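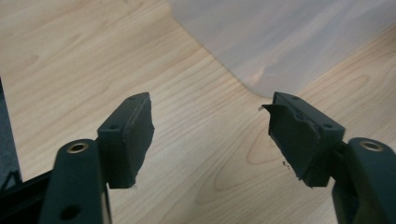 ## 4. Looking up a court case

Welcome back! By now you should have Mukuteo installed and your county reader account switched on (if you don't, section 2 walks you through it, and it's quicker than it looks). Let's pull up a criminal docket together.

1. Open **Search** and pick the court first. New readers love to start with the defendant's name, and then they get every traffic ticket in the state.
2. Type the last name, a comma, and the first name. For a practice run, use the training file under *Lepik, Jurgita*.
3. Choose **Criminal, felony** and press **Find**.
4. Click the case number to open the docket, with the newest filing on top.
5. To follow the case, press **Watch**. You'll get an email whenever a hearing is set or moved.

> **Note:** The Brandden courthouse archive holds 1,903 scanned case files, and 1,211 of them can be searched by word. For the others you'll need the case number.

> **Caution:** A charge is only an accusation. Before you share or print anything, please scroll down to **Disposition** and check how the case ended, even if you're in a hurry. Sealed cases show a gray bar and can't be opened from a reader account.

Printing is covered in section 5.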